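Kelonano display produce and table cloths

Home > Table dressing > Produce and cloths

Artificial fruit and veg for shop tables, show kitchens and photo work. Pieces are sold singly, so you can make up a bowl or a table the way you like it. Cloths are sold separately.

The long yellow squash is the one most people order first. It has a lumpy, slightly ridged skin and is thicker at one end, and it lies flat without a stand. Lay it at an angle if you want it to take up more of the table.

The cloths come in plain red and dark navy. They are meant to be bunched up – push the fabric into folds behind the produce and let one side run out flat. Yellow pieces show up best on the red.

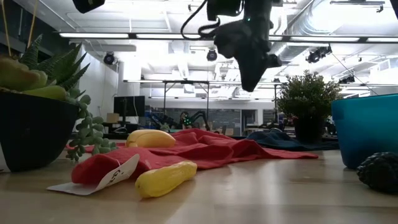
Ordering

Squash, long, yellow: item 1047
Cloth, red: item 35
Cloth, navy: item 58

Fruit is listed on its own page. Planters and succulents are not part of this range. For trade orders please write to Vangelis Tsolakis at Kelonano and give the item numbers.

Care

Wipe the produce with a damp cloth and dry it before it goes back in the box. Keep it out of strong sun in the window. Wash red and navy separately for the first few washes, on a cool setting. Iron the cloths only if you plan to use them flat.

Returns

Unused pieces can come back within 35 days with the paper tag still on. Cloths that have been washed cannot be returned. The next delivery of navy is due in February – orders placed before then will be held and sent when it arrives.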